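Two Arms, One Paper Bag: Koo Team Reports a Gentler Way for Robots to Handle Floppy Things

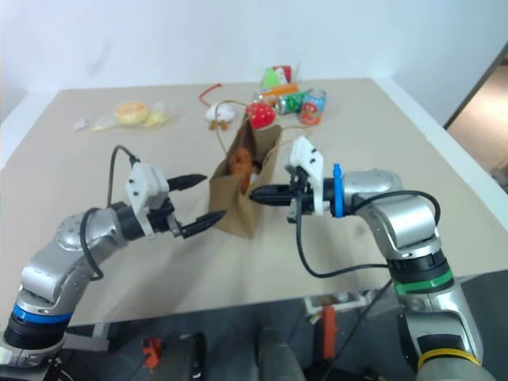 A problem as old as grocery shopping

Anyone who has tried to pack a paper bag one-handed while holding a phone to one ear knows how much quiet work the other hand usually does. It pinches the rim, it steadies the side, it notices when the whole thing is starting to lean and gives it a little nudge back. A robotics group at Koo has spent the better part of two years trying to teach that second hand's job to a machine, and in March they put out a report saying they have made some real headway.

The method is called Sirkgate, and the setup it runs on is a pretty homey one as these things go. Two jointed arms with black-fingered grippers work over a beige tabletop, with a crumpled brown paper bag standing between them and a plush pastry poking out of the top. Farther back on the table there's a red plush strawberry with white dots, a green soda can on its side, and a good handful of other odds and ends. It looks a bit like the end of a birthday party, and the visitors who come through the lab always seem to want to pick something up.

Why a bag is harder than a box

Robots have been putting things in boxes for a long time, and they're good at it. A box stays the same shape no matter what you do to it (within reason!), so a planner can work out where the walls are once and then stop thinking about them. A paper bag is another matter. It sags, it folds in on itself, the opening gets narrower when you brush one side, and by the third or fourth item it has a completely different shape from the one it started with.

Most earlier systems the group tried would look at the bag once, plan a path for the item, and go. If the rim had drifted in the meantime, the item would catch on it and the bag would tip. Teodor Magnusson, who leads the work, said he watched so many bags go over in the first winter that he began hearing the sound of crinkling paper in his sleep.

"We kept trying to make the arm that carries the item smarter," Magnusson said. "It got a little better each time, and then it would stop getting better. The change came when we left that arm alone for a while and started asking what the other one should be doing."

How Sirkgate divides the work

Under the new method, the two arms are given separate jobs that can be swapped at any moment. One is the carrier and the other is the minder. The carrier's task is simple enough to state — pick up the next thing and bring it over to the opening. The minder stays close to the bag the whole time and makes small corrections, sometimes touching the paper and sometimes just hovering next to it in case it's needed.

What ties the two together is a short running guess, refreshed 30 times a second, of where the rim of the bag is about to be. Both arms read from the same guess. If it says the opening is closing up, the carrier slows down and the minder moves in. If the item is on the far side of the bag from the carrier, the two trade roles, and the report says that this trading was the piece that took longest to get right. Early versions would swap back and forth over and over, like two polite people at a door.

The group trained the method on 2872 demonstrations, all of them recorded by people steering the arms by hand through packing jobs. Magnusson is quick to give those people credit. Steering two arms at once is tiring on the shoulders and more tiring on the patience, and the sessions were kept short for that reason. The demonstrators were also told to leave their mistakes in. If a bag began to tip and the person rescued it, the rescue went into the training set along with everything else, and the report argues that those untidy recordings were worth more than the smooth ones.

What it does and doesn't do yet

According to the report, the two-role method tipped the bag far less often than the group's own single-look planner when both were given the same items in the same order. The difference was widest with soft items, which squash against the rim and drag it along with them. With small, stiff items the two methods came out closer together, and the authors say so plainly.

There are limits, too. The method is slow, and a person would be out the door and halfway home by the time it finished a full bag. It doesn't yet think about what ought to go at the bottom, so it will happily set something heavy on top of something soft. Bags with a torn rim confuse it, and so do bags lying flat, which it has no idea how to open. The group would like to take up that last one next, and Magnusson admits it may be a whole project by itself.

A second table is already being fitted out for the follow-up work, with help from Plusix, a parts supplier that has been building softer fingertips for the grippers. The software that records the demonstrations, called Dundix, is going to be shared with other labs once the manual has been tidied up. Magnusson hopes some of them will try it with cloth totes or mesh produce sacks, or whatever else they happen to have in the kitchen.

The group holds an open hour in the lab on Friday afternoons, and people from the neighborhood are welcome to stop in and watch the arms at work. Children should come with an adult, and everyone is asked to stay behind the line on the floor while the arms are moving.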